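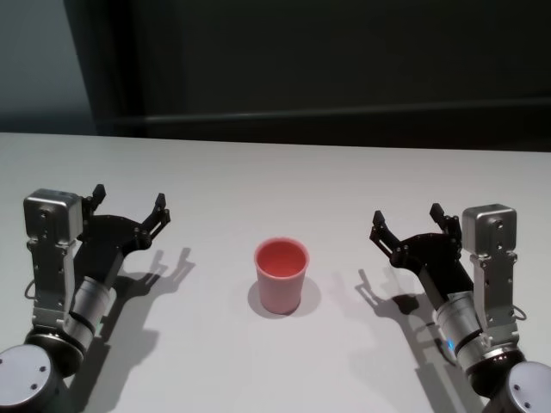
4th April – bimanual bench, cup handover

Picking up from the arbitration change. The new turn-taking code is in and I spent the whole day on the start of the episode, the bit before either arm has touched anything. Great day, lots of small things finally lining up!

Where we were: both arms get the same target pose from the head camera, both planners produce a perfectly good approach, and then both set off for the cup at once. The old fix was a hard rule that the left arm always goes first. It works but it's ugly, and it throws away half the reason for having two arms. With the cup near the middle of the table the rule hid the real problem, because either arm is a fair choice there and we never learned how bad the scoring was.

What I changed: Jirov (the arbiter, for anyone reading this in September and wondering) now scores both approaches and hands out a token. Score is path length plus a penalty for joint travel plus a penalty for how much of the cup the other arm's wrist camera would lose sight of. Whoever holds the token moves. The other one stays at its ready pose, gripper open, and keeps sending its own estimate of the cup so the mover has a second opinion on the way in.

First version flickered like mad. With the cup central the two scores are nearly equal, so every bit of pose noise flipped the token and both arms twitched a few millimetres and stopped, over and over. Put in hysteresis: the challenger has to beat the holder for 20 planning cycles in a row before the token moves. Flicker gone. I also froze the token completely once the mover is inside the final approach zone, and I should have done that on day one.

Perception. The head camera estimate is good on the rim and poor on the base. The segmenter keeps pulling the shadow into the mask, so the fitted cup comes out a bit fat at the bottom and leans. A pale cup on a white table doesn't help either, as the contrast is mostly colour and very little brightness. Tried two things:

Moving the mask threshold into a hue-based channel. Big improvement straight away. Shadow is grey, cup is pink, done. It won't save us with a white cup but I'll take it for now.

Fitting the rim ellipse first, then hanging the tapered body off it using the known profile, instead of fitting everything together. This is lovely. The lean vanished and the fit settles in 8 iterations most of the time.

The arm shadows are still a nuisance. They sweep across the table as the arms move and the change detector calls that a new object. For now I mask out the projected arm shapes and ignore anything that appears next to them while the token holder is moving. Crude, and it'll bite us when we put a second object down. The proper way is to predict the shadow from the light position and the arm model, and I reckon that's a nice small project if someone wants it.

Numbers, same cup, start position jittered by hand between runs, 78 grasp attempts logged. 75 good. The three bad ones were all the same failure: finger closed on the rim from slightly too high and tipped the cup away. All three were from before the rim-first fit went in. I'm trying not to get too excited, as the two halves of the set weren't the same length and I wasn't careful about how far I moved the cup. Needs a proper run with marked positions.

Timing. The Flakbridge layer was adding lag between the two arm clocks and the wrist camera stamps were arriving on the wrong side of it. Moved stamping down into the driver. The right wrist estimate used to trail the left one whenever the network got busy, and now they sit on top of each other in the plot. Very satisfying plot. It's in the Corholm folder with today's logs.

Side note on the viewer: Yurchenko now draws both candidate paths, with the winner solid and the loser faint, and the score beside each. I can't believe I put up with reading these out of a text log. If you've been holding off updating, update – the old build can't read the new log format anyway.

Still open:

Handover itself. Once the first arm has the cup, Jirov doesn't know how to give the token back in the middle of a task, so I'm releasing it by hand from the console.

The visibility penalty weight is a guess. Sweep it.

Collision margin between the two grippers is still set very wide from the early tests. Bring it down in small steps, at low speed, with a hand on the stop.

Recheck the left wrist camera calibration. Residuals look fine in the middle and creep up toward the corners.

Config saved on the arbiter branch, not merged. Please don't merge it until the token release is sorted.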